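Grakora Residents' Forum
Section: Shared Facilities
Topic: Revised terms for the drying room and the indoor drying of clothes

Posted by: Block_C_Representative

Residents will have received the revised terms of use for the ground-floor drying room. I have been asked by several households on my landing to set out their position, and I do so below with the aim of obtaining a written reply before the terms take effect.

Under the revised terms, each flat may reserve one session of two hours per week without charge. Further sessions are to be paid for from the laundry card. The terms also repeat the clause in the tenancy agreement under which wet clothing may not be dried on radiators or over the bedroom furniture. 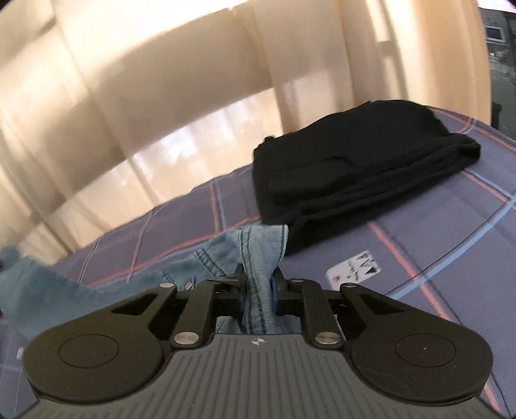

The households concerned do not object to a booking system. Their objection is that a single session of two hours does not suit heavier articles. Bed linen and shirts will generally dry in that time. Jeans, towels and winter working clothes will not, particularly after the slower spin used by the older machines, which is set at 700 revolutions per minute. A tenant who complies with every clause may therefore leave the drying room with clothing that is still damp at the waistband and pockets, and with no permitted place to put it.

We request that the free session be extended to three hours from December until the end of the heating season.

Posted by: tenant_309

I support the request in part. Flat 309 is at the far end of the third floor and the walk with a full basket is considerable, so I would sooner make one long visit than several short ones.

I do not, however, accept that two hours is insufficient for denim in all cases. Much depends on preparation. Jeans should be turned inside out, the pockets pulled clear and the legs separated on the rail. When they are hung folded double over a single bar, the inner layers remain wet however long the heater runs. I have used the room throughout the autumn on this basis and have not needed a second session.

Posted by: Block_C_Representative

The advice is noted and is sensible as far as it goes. It assumes that the rails are free. On the evenings when I have attended, the previous user's clothing was still hanging there well into my own session, and the terms are silent on whether it may be removed by the next person.

Posted by: Facilities_Desk (Grakora)

The Desk thanks residents for their contributions. The point about uncollected items has been raised elsewhere and will be covered in the next issue of the terms. In the meantime, items left after the end of a session may be placed in the crate beside the door. They should be handled with care and should not be put on the floor.

For convenience, the Desk sets out below the enquiry received most often this month, together with the reply given. 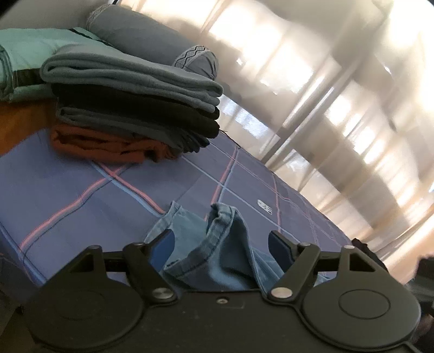 What does an additional drying session cost?
An additional session costs 160 credits, taken from the laundry card when the booking is confirmed. The credits are returned in full if the booking is cancelled before the session begins.

Residents whose cards were issued at the Londano office should have them reactivated at reception before booking.

Posted by: quiet_landing

I must record my disagreement with the proposal for three hours. Longer sessions mean fewer sessions, and those of us on late shifts already find that the evening bookings have gone. The extension would favour households that are at home during the day.

A fairer course would be to lower the charge for the second session and to replace the slow machines. A proper spin does more for a pair of jeans than another hour of warm air.

I would add that the quantity of detergent in common use is excessive. The Jin powder sold at reception is concentrated, and the measure printed on the packet is for a full drum. Overdosed loads come out stiff, rinse poorly and are then washed again, and this places a further burden on the machines.

Posted by: tenant_309

The remark about detergent is correct. I withdraw nothing of what I said about hanging, but I agree that the machines should come first. It would assist the discussion if the Desk could publish the notice sent to the lower blocks, as it did not reach the upper floors.

Posted by: Facilities_Desk (Grakora)

The notice is reproduced in full.
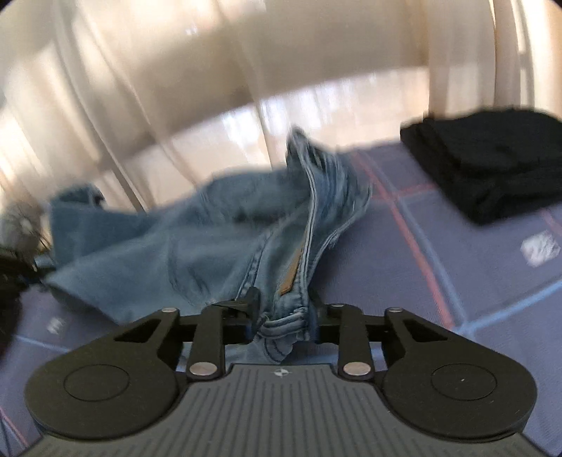 Arkirport, 24 Dec 2025

Residents are advised that the drying room will remain open over the holiday period under the usual booking arrangements. The heater will be switched off overnight. Windows in the room are to be left on the latch while clothing is hanging.

Residents are reminded of the tenancy clause on indoor drying. Dry clothing may naturally be sorted, folded and aired in bedrooms. The clause applies to wet articles only, and is intended to limit condensation on the outer walls.

Requests for a change to the length of sessions may be submitted in writing to the Desk.

Posted by: Block_C_Representative

I am obliged to the Desk. The second paragraph is more helpful than the wording of the agreement itself, which several tenants had read as forbidding the airing of clothes altogether. May we take it that garments which are dry to the touch, but which have thick seams, can be spread out on a bed overnight?

Posted by: Facilities_Desk (Grakora)

Garments that are dry to the touch may be spread out in the bedroom, provided that they are kept clear of the radiator and the outer wall. 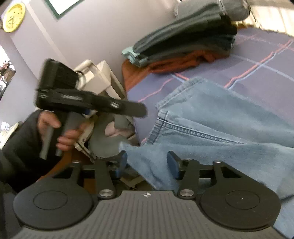

Light blue jeans on a plaid bedspread.

Posted by: quiet_landing

That answer is satisfactory on airing. It leaves the matter of the sessions where it was, and I maintain my objection to three hours. I shall submit it in writing as directed, together with the suggestion of a reduced charge.

Posted by: Block_C_Representative

I shall do likewise in the opposite sense. I would be content to see both proposals considered together, and would ask the Desk to state here when a decision may be expected.

Posted by: Facilities_Desk (Grakora)

Both submissions will be placed on the same agenda. The date of the meeting will be posted in this topic once the room has been confirmed. Until then the present terms apply.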